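18 April 2025

Third day of the no-sugar business and I remain unconvinced. Araceli swears she sleeps like a baby since she gave it up. She also swore by the magnets, and before that by the celery water, so I take it with a grain of salt (still allowed, apparently).

The book cost me 69 dollars with the "starter plan," and the plan is a chart. It says I should feel a lift by day 5. A lift from what? I had a headache until noon and was short with Jörg on the phone over nothing. 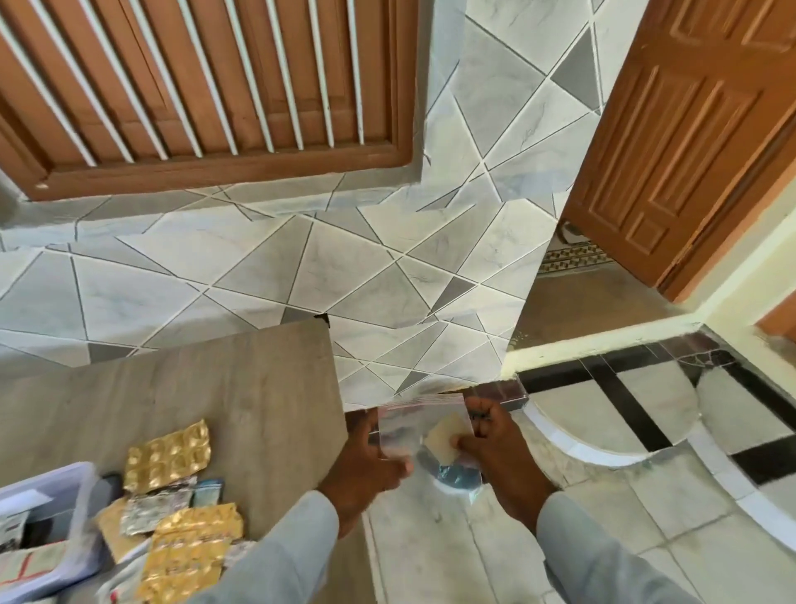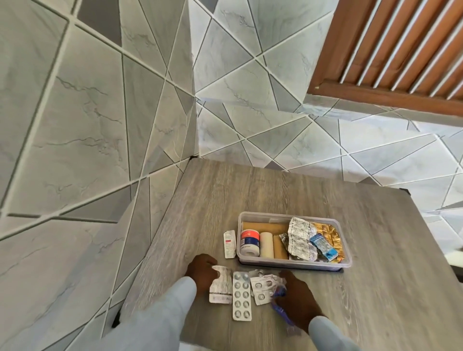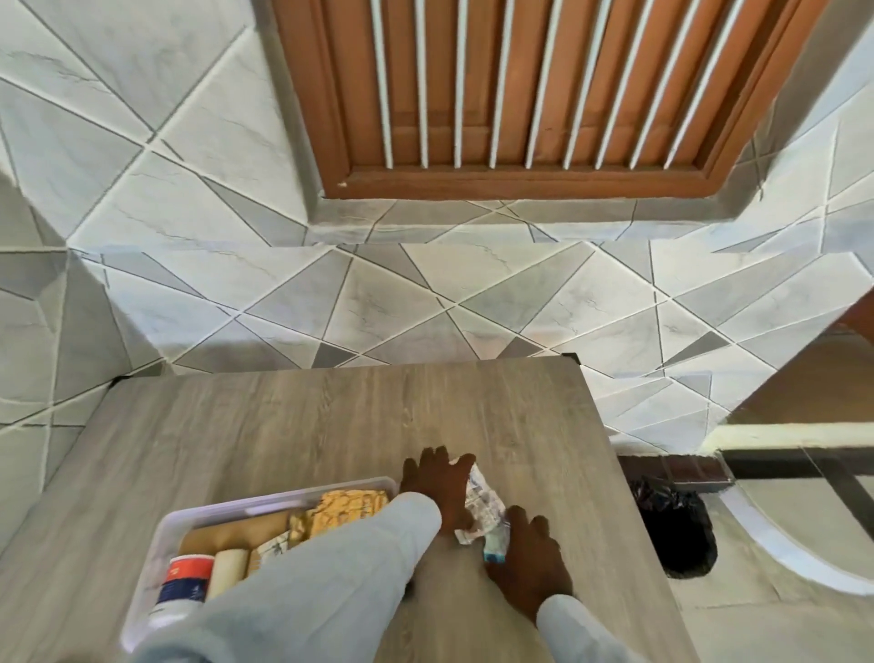 Page 85 claims cravings are only thirst. I drank two big glasses of water and still wanted toast with jam — more than before, if anything. The author calls himself a doctor and I can't find of what.

I'll give it until Sunday, mainly so Araceli can't say I quit early. Rosalía is bringing her almond cake that afternoon and I have not told her a thing.

Recent entries
Quintana and the lost umbrella
What Ylva said about the choir
November, mostly rain

Contact | © Kitchen Table Diary | Back to top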